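Benarus Compares Two Gripper Finger Pads for Laboratory Work

Benarus has finished the first part of its comparison of finger pads for robot grippers. The test took 17 days in our laboratory and included 3024 grasps on ordinary plastic labware. Each pad type was used with the same arm, the same controller and the same wrist camera.

The softer pad dropped the object 26 times. The harder pad dropped it 30 times. "The difference is small, and we do not want to make it bigger than it is," said Ye-ji Yang, who is leading the test. "For us it was more important to learn where the drops happen. Most of them were at the neck of the flask."

The second part will start in February, together with the engineering team of Umadville. It will compare two wrist cameras under the same lighting.
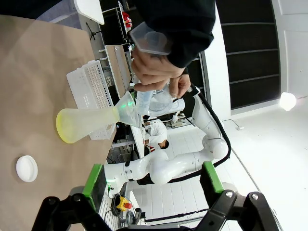
CELTBERG, December 11, 2022 – Wrist camera view at the Benarus test table, with green pads on the gripper fingers, a second arm nearby, and a flask with a funnel on brown paper.

The full table of results can be requested from Do-yoon Baek at the Benarus press office. Technical questions about the controller settings are answered by Sioned Lewis.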